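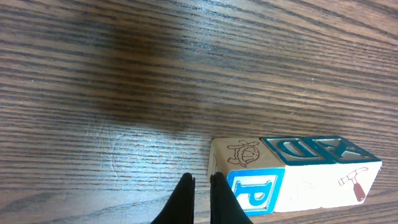 Boersma Gedrängemaschine G4 – Trainingsgerät für Rugbyvereine

Art.-Gr. Gedränge / Sturm
Lieferbar ab April, Vorbestellung läuft

Gedrängemaschine für Jugend und Herren. Schlittenbauweise, läuft auf Naturrasen und auf Kunstrasen (bei Kunstrasen bitte die breiten Kufen mitbestellen, sonst gibts Ärger mit dem Platzwart). Vier Polster vorne, einzeln höhenverstellbar. Erste Reihe, komplette Fünf oder alle acht, geht alles.

Neu gegenüber dem Vorgänger: Polsterträger jetzt gefedert. Gibt beim Einrücken etwas nach und kommt dann zurück, also näher am echten Gegendruck. Der alte G3 war da ziemlich bockig, wissen wir.

Technische Daten
Leergewicht: 266 kg
Polster: 4, Bezug abwaschbar, Reißverschluss hinten
Höhenverstellung: 15 Stufen, Steckbolzen
Ballastfach: für Sandsäcke, nicht im Lieferumfang
Farbe Rahmen: dunkelgrün, andere auf Anfrage

Aufbau
Kommt in zwei Teilen auf Palette. Zu dritt aufbauen, Schlüsselsatz liegt bei. Schrauben nach dem ersten Training nachziehen!! Steht auch in der Anleitung, macht aber keiner. Transport am besten mit den Anhängerrollen (Zubehör), tragen geht, ist aber kein Spaß.

Zubehör
Kufen breit, Paar
Anhängerrollen mit Bremse
Ersatzpolster einzeln
Plane Woltum, passt auch auf G3
Plattform für den Trainer, hinten aufgesteckt, max. 1 Person

Lieferung
Innerhalb Deutschlands per Spedition frei Bordsteinkante. Fahrer ruft vorher an, also Handynummer angeben, nicht die vom Vereinsheim. Inseln und Ausland nach Absprache. Lieferzeit nach Bestelleingang fast 29 Werktage, im Sommer eher mehr. Abholung im Lager Birkitz möglich, nur Dienstag, bitte anmelden.

Garantie
Rahmen fünf Jahre, Polster und Federn ein Jahr. Risse durch Stollen sind Verschleiss und nicht abgedeckt. Reparatur der Bezüge machen wir im Haus, Preis nach Foto.

Preis
Vereine bekommen Nettopreis auf Anfrage. Bitte Vereinsname und Altersklassen mit reinschreiben, dann könen wir gleich das passende Federpaket anbieten. Probeschieben nach Termin auf dem Platz in Flondville, Schuhe mitbringen.

Fragen zur Technik: Arnout Bosman, vormittags am Telefon, sonst Kontaktformular

Passt dazu
Tackle-Ringe
Schubschild Jugend
Lineout-Heber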